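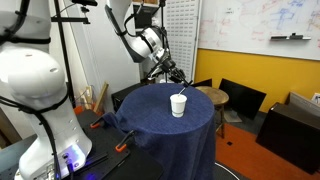
Kovcombe pone en marcha una célula de dos brazos en su taller compartido

Redacción. Agosto de 2025

El taller compartido Kovcombe, en Ustdale, ha completado la primera fase de su célula de manipulación con dos brazos robóticos, un montaje que sus socios desarrollan desde mayo fuera del horario de cursos. El proyecto se llama Işık y lo coordina Afaf Dabbas, técnica de mantenimiento industrial. El software de control es obra de Barış Bayram y Shabnam Sethi.

La célula está pensada para tareas de mesa con objetos ligeros. La prueba de referencia consiste en manejar una pajita y un vaso pequeño de papel sobre una mesa redonda cubierta con una tela azul marino. El vaso pesa poco, se deforma con facilidad y se desplaza al menor contacto lateral, de modo que cualquier error de trayectoria queda a la vista sin necesidad de instrumentación adicional.

Los dos brazos son blancos y se adquirieron de segunda mano a Serbridge, un distribuidor de equipos de laboratorio que renovaba su sala de demostraciones. Llegaron sin pinzas y con una versión antigua del firmware. La actualización obligó a repetir la calibración de todos los ejes. El primero se atornilló a una placa negra, y en esa zona del montaje se emplean además dos mordazas de mango naranja. Según Dabbas, la fijación definitiva se hará cuando se cierre la posición de las bases, que ya ha cambiado en 3 ocasiones.

La pinza negra del segundo brazo lleva dedos metálicos finos. Muammer Tokgöz, responsable del área de mecanizado, descartó los dedos anchos que se utilizaban en las primeras pruebas: cerraban bien sobre piezas rígidas, pero aplastaban la pajita antes de que el controlador detectara el contacto. Con la geometría actual, el límite de fuerza se ajusta por software y se guarda en un perfil por objeto.

El cableado sigue siendo provisional. En el primer brazo, los cables negros van por fuera, enrollados alrededor de los segmentos, una solución que facilita sustituirlos pero reduce el recorrido útil de la articulación central. Ataberk Toprak prepara un juego de guías impresas para sujetarlos y evitar que rocen con la carcasa. Hasta que estén instaladas, el programa limita el giro de esa articulación y la velocidad de desplazamiento entre puntos.

En la parte de control, cada brazo tiene su propio proceso y un tercer proceso arbitra el espacio común sobre la mesa. Si ambos solicitan la misma zona, tiene prioridad el que ya sostiene un objeto; el otro espera en una posición de reposo definida previamente. Bayram señala que el esquema es conservador y alarga los ciclos. A cambio, permite depurar cada trayectoria por separado. La planificación simultánea queda para la segunda fase, junto con la detección de colisiones entre antebrazos.

Los registros de cada ensayo se conservan en el servidor del taller. Incluyen posiciones articulares, consigna de apertura de la pinza y corriente de los motores. Sethi trabaja en una herramienta de consulta que permita comparar dos ejecuciones de la misma tarea y localizar el punto en que divergen. El código se publicará con licencia abierta cuando termine la revisión de los módulos heredados de un proyecto anterior.

El presupuesto de la primera fase, sin contar los brazos, ascendió a 600 euros, destinados a la placa, la tornillería, la fuente de alimentación y los dedos de la pinza. La partida pendiente de mayor importe es la parada de emergencia con doble canal, que sustituirá al pulsador simple instalado ahora. Mientras no esté montada, la célula solo puede funcionar con 2 personas presentes, una de ellas junto al pulsador.

El grupo de trabajo cuenta con 19 socios. Para incorporarse hay que haber superado el curso de seguridad eléctrica del taller y una sesión práctica de movimiento manual de los brazos. Las solicitudes se entregan en el mostrador de Kovcombe. Quienes ya dispongan de acceso al área de mecanizado deben pedir de todos modos la autorización específica para la célula, que se renueva cada año.

La segunda fase comenzará con el cambio de la parada de emergencia y el montaje de las guías de cable. Después se repetirá la prueba del vaso sin la limitación de giro.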